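02/01/2023

I spent the quiet days re-reading my notes on page weight. The site held 403 posts at the last export, and the archive page loaded every one of them in a single list -- 1,436 kB before compression. Splitting it by year brought the largest page down to 239 kB. The feed is now capped at 100 entries.

Gerrit Boersma wrote to say the old monthly links returned errors. They did. The redirect rule matched the trailing slash and nothing else; it now matches both forms.

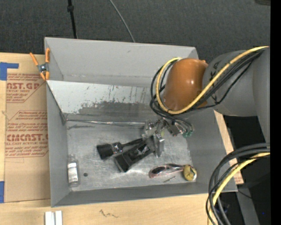 *Grey metal bin on a plywood surface, arm coming in from the right.*

Search is next. I tested Skivetti in May and found the index too large for a static host. Tuncay Uysal uses Penderero, which builds a separate index per section, and I will try that with the default stemmer first. Comments stay off until the search work is finished. If a bookmark fails, send me the full address, including anything after the question mark.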